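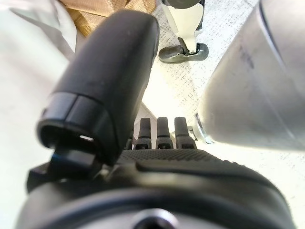

I gave up the car in February, and people at work still ask how I'm getting on. Mostly fine. The insurance, tax and parking permit came to 1549 pounds a year before I'd put any petrol in it, and I was driving to the shops and to my sister's.

The number 31 bus goes from the end of our road. A monthly pass costs me nearly 80 pounds, and I walk home when it's dry. Rongrong Yuan from the flat upstairs gives me a lift to the tip now and then – I pay her in eggs. 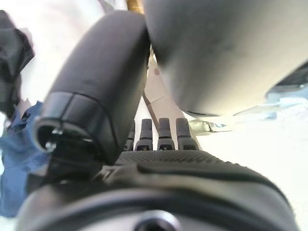
Four short grey fingers in a row, with the thumb in front.

Sundays are the hard part. The first bus is after ten and the last one back leaves at six, so I've missed a few family dinners or left before pudding. I looked at a second-hand bike for 200 pounds but the brakes were poor and the seller wouldn't move on the price. Ubaldo has offered to lend me his over Christmas. If I get on with the hill by the church, I'll start looking again in the new year.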